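Chapter 2
Reading a Soccer Match

Ask ten fans what happened in a match and most of them will tell you about the goals. Fair enough, goals are wonderful! But a match between two good teams lasts ninety minutes, and the ball is in the net for only a few seconds of it. Everything else is a long argument about space: who has it, who wants it, and who is about to run out of it. Once you learn to follow that argument, even a scoreless draw can keep you on the edge of your seat.

We will spend much of this chapter with one game, the April meeting of Partanen and Jurnireck. Partanen won it 2–1, and the winner came in minute 51, but the part we care about starts long before that. Their coach, Heikki Heinonen, had noticed that Jurnireck's fullbacks pushed very high whenever their team had the ball. So he told his wingers to stay wide and wait. For most of the first half it looked like a terrible plan — the wingers hardly touched the ball, and the home crowd let them hear about it.

Then the passes started to arrive. A winger who has been standing in the same strip of grass for half an hour has fresh legs, and a fullback who has been sprinting up and down beside him does not. Watch the second goal with that in mind and you will see it coming four passes early. 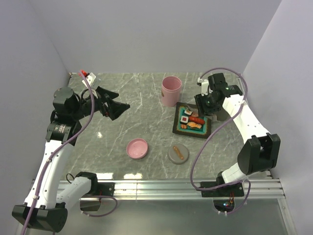 Figure 2.1 Two robot arms mounted on a rail at the near edge of a marble-patterned tabletop.

Before we get to that goal, we need some shared words. A "line" is a row of players who defend together, such as the back four. The "gap" is the room between one line and the next. "Pressing" means closing down the player on the ball quickly, often with several teammates moving at once. You probably use some of these already, and that's great, but please read the definitions in Section 2.1 anyway, as we use them a little more strictly than the TV announcers do.

Section 2.2 looks at shape without the ball, and Section 2.3 at shape with it. In Section 2.4 we turn to the Emeck and Sornine match, where both teams pressed from the kickoff and both were worn out by the hour mark. Keep a pencil nearby. You will be drawing a lot of small circles and arrows, and they don't have to be neat.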